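Spent October working out why the meeting room booking system at our Fiverham office kept putting people in the wrong place. A short thread on numbering schemes, because most of the trouble came from there and very little of it from the software.

1/ The office has 299 bookable spaces across two buildings. Each one has a number, and until this autumn it had three: one on the lease drawings, one in the booking database, one on the wall. They agreed for most of the ground floor and drifted apart from there.

2/ Lease drawings number by area. A large room split by a later partition becomes 14A and 14B, then somebody takes the partition out and 14B stays on the drawing. We had 29 entries of this sort. The landlord's agent bills on them, so they can't just be deleted.

3/ The database numbered by order of entry. Space 1 is the first one typed in by whoever set it up. Fine for a machine. Useless for a visitor, who expects 40 to be near 41 and finds it on another floor.

4/ Henrike Diekmann did the reconciliation. Her rule: the number on the wall wins, always, unless it is duplicated. People navigate by what they can read while walking. A drawing can be reissued in an afternoon – a habit takes a year.

5/ Duplicates were the awkward part. Building 2 had reused a block of numbers from the main building when it was fitted out. Both sets of signs were in good order and both sets of occupants were attached to them. We gave the annex a letter prefix and left the digits alone.

6/ Sekar Krishnan asked why we didn't start again from 001. Cost, mainly. New signs are cheap. Updating fire plans, asset registers, phone records, cleaning schedules and the door access groups is not, and each one has a different owner.

7/ Leading digit for the floor, next two for position, counted clockwise from the main stairs. Leave gaps. We skip 20 numbers at the end of each floor so that a new space gets a sensible number without moving its neighbours.
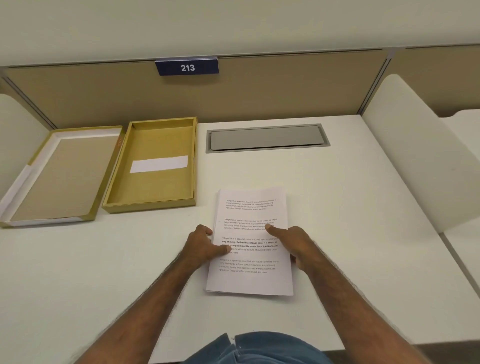
8/ Placement matters as much as the scheme. A sign flat on a desk gets covered and a sign on a chair travels. We settled on the top of the back partition, in the centre, white figures on dark blue, as at 213. It stays clear of whatever is on the desk, open yellow boxes included. Same position for every desk, so the eye learns where to go.

9/ Keep the figures plain. Drakholm, our other site, had a scheme with floor, wing, team and desk type in one string. Eight characters. Rangi Dunstan found staff were quoting only the last two over the phone, and those weren't unique.

10/ Never put a team name in a location code. Teams move. The code then either lies or has to be changed, and changing it breaks every record that refers to it.

11/ Wrong-place complaints are now down to 2 a month, both so far from calendar invitations sent before the change. The old numbers stay in the database as aliases until spring, then they stop resolving.

12/ Jozefína Mikuš is writing up the alias table and the survey method. Will link it under this post when it's ready. Questions about door access groups to her, please, as I only did the floors.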